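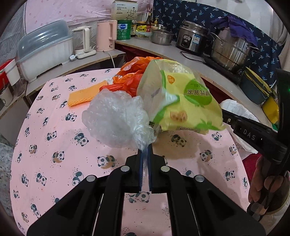 Plastic bags breed. Leave two in a kitchen overnight and by May you have a drawer that won't shut and a faint rustling in the night. My own method is to tip the lot out where I can't ignore it, which means the table. A clear one, an orange one, a shiny red one, all over the pandas on the cloth, and no tea until they're sorted.

Press the air out of each bag, fold it lengthways into a strip and roll it up. Anything sticky, torn or smelling of fish goes straight out. Lamisi Frimpong of Flengate writes in to say she ties hers in knots, and good luck to her at the checkout.

Keep 7 small ones for lining the bin and be strict about it. You do not need 87.

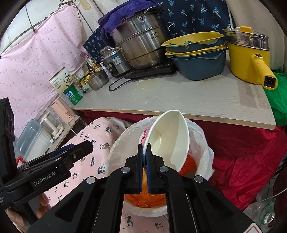 A lined bin takes the paper cups and other rubbish without needing a scrub afterwards, provided you fold the top of the bag well over the rim – a mean little cuff will slide in with the first teabag. Tuck a spare liner flat underneath, too. You'll forget it's there, and then one evening you'll be very pleased with yourself.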